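The Slowest Dinner Table in Vollwood

Students in the Binia workshop course spend a semester teaching machines to put a bowl on a plate. It is harder than dinner.

24 Dec 2020

Marion Strachan keeps a tally on the whiteboard by her office door. Under "Tries" it says 1,205. Under "Good" it says 698. Under "Good, and I would eat off it" it says 415, a category she added in August after a long argument with a student about what counts as setting a table.

"He said the bowl was on the plate," she told me. "I said the bowl was visiting the plate."

Strachan teaches the robotics project course at Binia, a small technical college in Vollwood whose brochure devotes more space to its parking. The course has a simple assignment. Each team gets a pair of arms, a table and a set of cheap dishes, and by the end of the term the arms have to set the table, clear it and stack whatever is stackable. There is no written final. Students hear this at registration and sign up in large numbers, and by week three they are asking whether a written final might be arranged.

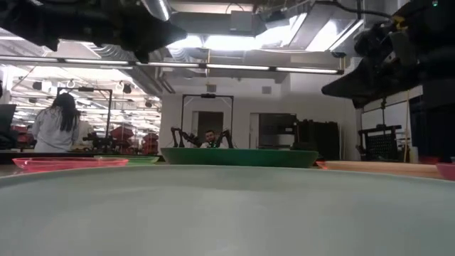
The trouble starts with plates. A cup, Strachan says, has the decency to stand up and be grabbed. A plate lies flat and offers a rim about as generous as a landlord. Come in too high and the fingers close on air. Come in too low and the arm tries to pick up the table, which it will do with great conviction until somebody reaches for the stop button. One team lost most of an afternoon this way and named their project Brustine, after a great-aunt who had apparently taken the same approach to furniture.

Clear plastic brings its own grief. Brustine's software, trained on solid colors, was happy with anything opaque and treated a see-through tray as a rumor. The team tried moving the lights. They tried moving the table. They tried, during one low week, a strip of masking tape along the edge of each tray, and their scores went up so sharply that Strachan banned masking tape.

"In the real world your plates don't come with tape on them," she said.

"Mine do," said a student, who had recently moved apartments.

Most of the hours go into practice runs, and the practice runs are as thrilling as they sound. Set the dishes out, start the arms, write down what happened, set the dishes out again. The course asks for 200 recorded attempts per team before anyone is allowed to present. Students begin by cheering each pickup. Later they stop looking up. I watched one attempt from start to finish and found myself leaning to the left, as bowlers do, to help.

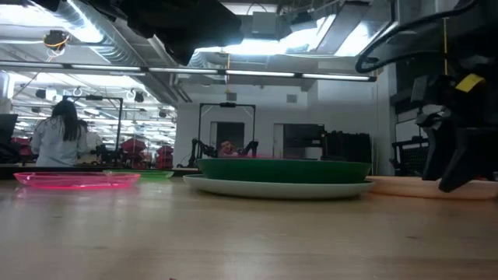
Every team eventually discovers the problem of order. People who set tables for a living, or for their mothers, know that the plate goes down before the bowl. A robot has to be told, and then it has to be told what to do if the plate is already there, or if the bowl is already there, or if a teammate has left a sandwich where the plate should be. The sandwich was a real case. It is now in the course notes, under "Pollock," the name of the team that owned it.

Team Pollock, for the record, had the cleanest run of the term: table set, table cleared, two dishes nested, no human hands involved. It took almost as long as the meal would have. Their second run, performed for the dean, set a bowl down upside down with enormous care. The dean clapped anyway. Strachan gave them partial credit and a note in the margin asking where the soup was supposed to go.

She is rewriting the assignment over the break. Next term's students will get forks.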